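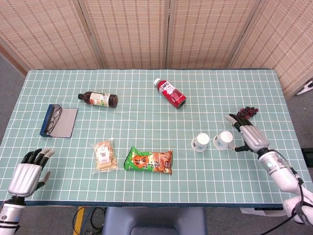 Drirville Manipulation Group: Bench Reviews

Gridded table mat, pale green, reviewed by Shirin Soltani

Okay, so I'm reviewing a mat. Bear with me, I've spent most of the winter staring at this thing and I have opinions!

We collect teleoperated demos for a grasping policy, two arms, humanoid hands, ordinary tabletop stuff like snack bags, bottles, paper cups, a pair of glasses. We had bare white tabletops until January, and the glare was awful. Omid ordered the mat from Stelwood and I've now recorded 162 episodes on it.

The good part first: the white grid is great for resets. I call out a square, Saeed puts the grapes there, and we're going again in seconds (we used to use bits of tape, which the fingers loved to pick up). The color is pale enough that dark things like a brown glass bottle or a navy folder stand out nicely in the head view. It also has a bit of grip, so a bottle on its side mostly stays where you left it.

Now the grumbles. Green snack bags on a green mat are not my favorite, though the printing on them helps. Clear plastic bags are still a pain on any surface I've tried. And paper cups! They're so light that a thumb brushing past will tip one, and the mat does nothing for you there. I threw out two episodes for that and kept the others, wobbles and all, as Mahnaz wants the near misses labeled too.

One more thing, the mat came rolled and the corners curled for two weeks. Stack some books on them overnight.

I'd pair it with a plain backdrop if you can. We use a woven folding screen, and I like how it hides the rest of the lab, but the pattern is busier than I'd choose again.

Four stars from me. Hamidreza is ordering a second one for the other bench, so ask him if you want the part number.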